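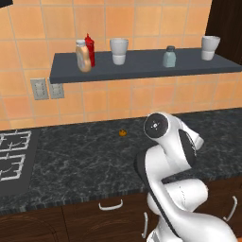
4.2 What the kitchen staff expected to change

Interviews first, then the walkthroughs. We talked to 23 people at the Drasteo site, all of them on the prep and cleanup side, none from serving. Drasteo runs a central kitchen that sends out over 3000 meals a day, and the plan on the table was arms at the counters between prep rounds, picking up stray food and putting containers back. No arm had been installed when we did this. So everything below is expectation, not experience, and should be read that way.

Each session used the simulated kitchen in Fig. 3, built by Sarita Maurya. Small room, one arm, dark marble counter, a shelf of bottles and cups on the tiled wall. Much homelier than the real site, and people said so right away ("this is my aunt's house"). We kept it. A full model of the Drasteo line would have taken until November and the management wanted answers before that.

The case everybody stopped on was the small orange thing on the counter, under Fig. 3's shelf and just left of the wrist. Is it food or is it waste? We left it unlabeled in the sessions. Prep staff mostly said food, leave it. Cleanup staff mostly said waste. Pendo Kariuki, a shift lead, wanted to know who had put it there, and how long ago, before she would say anything at all. That answer came up again in other forms. The decision people make at the counter depends on who was standing there a minute earlier, and the arm as specified doesn't get that information. Neither did our participants, in the simulation, and several found that annoying.

Second theme, reach. The stove sits at the other end of the same counter in the model. Participants asked wether the arm would stop for a person leaning across to the burners. The planned setup has a stop zone, yes, but a stop also means the cleanup is late and somebody gets asked about it. Mutua Kashindye expected that somebody to be him. He has done cleanup for 20 years and was not against the arm, he just wanted the stops logged by cause so the delay didn't end up on his sheet. We passed this on. No commitment from managment so far.

Third, the shelf. Less talked about than we had guessed. Bottles and cups move all shift, and the staff put things back by habit, near where they'll be wanted next. A fixed layout would help the arm and slow down the people. Seven participants brought this up without a prompt. Two of them offered to try fixed spots for sauces only, leave cups free. Sounded workable to us, not tested.

Job loss came up less often than in the earlier Rorneck interviews (Section 2). Could be the site, could be that a supervisor was in the building. We can't separate the two. What did come up was the type of work left over: wiping down, checking on the arm, answering for it. Pay grade for that last part is not defined anywhere in the rollout plan. Coding of these answers was done by Imani Ondieki and checked by the first author, disagreements are listed in the appendix.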